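4.2 Pattern, pale grounds and the problem of the tablecloth

Respondents in the Uddale survey were asked to keep a household textiles diary for 13 weeks, and most of them did, if we are generous about what counts as a diary. The section on table coverings was expected to be the dullest. It drew more written comment than curtains and bedding put together, a good deal of it cross. We had allowed half a page for remarks. Several households attached extra sheets, and one attached a sample.

The main finding is easily stated. Of the 500 households that returned a usable form, 52 per cent owned at least one cloth with a leaf or flower print, and very few of them could say why they had chosen it. "It was there" was a common answer. Plain cloths, by contrast, came with reasons, often long ones, in which the words "timeless" and "my sister" appeared with some regularity.

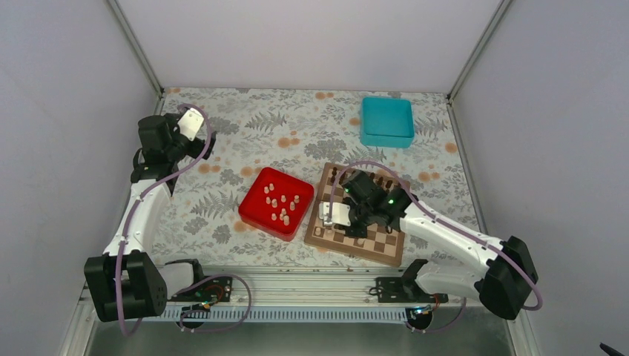 Figure 4. Leaf and fern print on an off-white ground.

Botanical prints have been sold as restful for as long as anyone has been selling them, and the trade literature we consulted is not shy on the point. The Rathore catalogues, our main source for names and colourways, describe almost every leaf as "calming", including some that would worry a gardener. What the diaries suggest is more modest. People liked prints in which most of the motifs were quiet and one was allowed to speak up, as in Figure 4, where the leaves and ferns are grey and the blossoms a soft orange. Respondents shown cloths of this type tended to name the warm colour first and then, when pressed, to concede that there were also some leaves.

Crumbs and stains were treated separately. The Zovatside households, who had been given a plain white cloth for the first 4 weeks and a printed one afterwards, reported fewer spills in the second period. We do not believe they spilled less. Gravy did not become better behaved in February, and the laundry records, where these were kept, show no change worth the ink. A printed ground seems simply to give a small mark somewhere to hide, and its owner permission not to look.

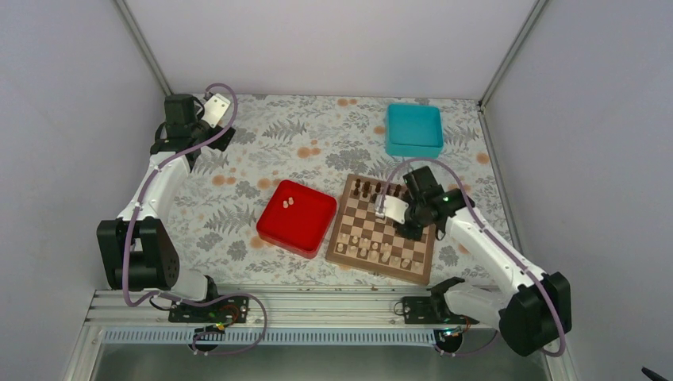
Scale was the other matter on which we had firm expectations and were put right. The Grituneo pattern index, which we used for coding, sorts prints by the size of the repeat and has nothing to say about mixed sizes on one cloth. This is awkward, as mixed sizes are common. A sprig of fern may share its white ground with a large grey blossom cluster, as it does here, and our two coders filed such cloths under "small" and "large" respectively, each with complete confidence. Agreement improved once a third category was added. It was called "both", and neither coder claims to have suggested it.

Preferences by age of household are taken up in 4.3, together with the question of oilcloth, on which feeling in Uddale runs unexpectedly high.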